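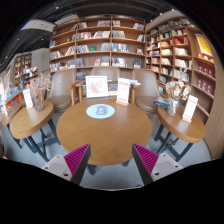 Dilwyn Harries wrote in after our June piece on returns to say that the sale-or-return system is a loan from publisher to bookseller, and that shops should stop talking about it as if it were a discount. Smaranda Furtună has read the letter and agrees with most of it. She buys for Gurar, a general bookshop with a seating area, and before that spent seven years on the accounts side at the wholesaler Doreo.

"It's a loan with an awkward repayment schedule," she says. "The invoice falls due at 60 days. The window for sending a title back usually opens later than that. So you have paid for stock you already know you don't want, and the credit arrives when the publisher's warehouse gets to it."

The gap between the two dates is what she calls the float. She tracks it per supplier on a single spreadsheet: invoice date, due date, first return date, last return date, date the credit note was issued. The last column is the one most shops leave out, in her view, and it is the one that decides whether there is cash for the fall list.

At the time of our conversation, in August 2023, the sheet had 783 open lines. A line closes when the copy is sold or the credit is matched to a payment. "A credit note that hasn't been matched isn't money," she says. "It's a piece of paper with a number on it. I've seen shops carry those for a year."

Her buying method is plain. New titles from the larger houses are ordered low and reordered often, with the wholesaler filling gaps at a shorter discount. She accepts the thinner margin on the reorder. The cost of handling a return - pulling the copy, checking its condition, boxing, freight, the claim form - comes to some 15 percent of the cover price by her own estimate, and a copy that is never over-ordered does not incur it.

Small presses are handled differently. Lazăr, which publishes poetry and short fiction, sells to Gurar on firm sale only, at a better discount. Furtună prefers this. "I know what I've spent on the day I spend it. If a book sits, I mark it down, and the argument is with myself."

Her colleague Iulian Nedelcu is less convinced. He does the receiving, and his objection is to shelf space: a firm-sale title that stays put takes a slot that a returnable title would have given back. The two of them settled on a rule last year. Firm-sale titles are reviewed at the same interval as everything else, and anything without a sale goes to the markdown shelf regardless of who ordered it.

Condition is the other source of trouble. Publishers reject copies with sticker residue, bumped corners or creased spines, and the shop absorbs the loss. Gurar stopped putting price stickers on paperbacks for that reason and now uses the printed barcode alone. Matte laminated covers remain a problem, Furtună says, as they scuff in the carton before anyone has handled them. She photographs those on arrival and files the claim with the invoice number in the subject line.

On software she has few opinions. The shop runs Ziven for point of sale, which records stock on hand and last sale date but has no field for the return window. She exports both columns and joins them by ISBN. "It would be a small change for them to make. I've asked."

I asked whether she would give up returns altogether, as Harries suggests, in exchange for a higher discount across the board.

"On backlist, yes, tomorrow. On a debut novel at full hardcover price, no. I'd order one copy, and so would every other shop, and then the publisher would have a different problem."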